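Papering a small display box: what works and what I'd skip

Every guide I've read says you can line a three-sided box with patterned wallpaper in 20 minutes. I doubt the people writing them have tried it with damask. Set aside an afternoon.

Start with the walls lying flat, before anything is screwed to the corner posts. Decide which way the bands will run on each panel and write it on the back in pencil. Running them level on the back wall and slanted on the sides is fine if you like it, but a slanted cut eats far more paper than the roll label suggests.
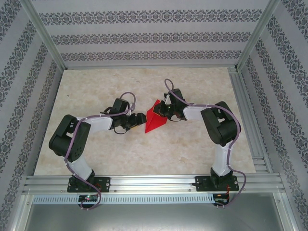 Cut each piece an inch oversize and paste the panel, not the paper. Smooth from the center out. Tomos Parry swears by a credit card for this. I've torn two sheets that way and use a folded dish towel.

Trim after it dries. A new blade for every wall sounds like something a blade company made up, but I gave in by the third wall and the cuts were cleaner.

For the floor, a marble-pattern board in beige hides dust better than white. Sticky-back marble film is sold as bubble-free. Mine wasn't.

Last, try something small and bright on the floor. Red shows up well against gray and white. If the pattern still grabs your eye first, it's too big for the box, and no amount of moving things around will fix that.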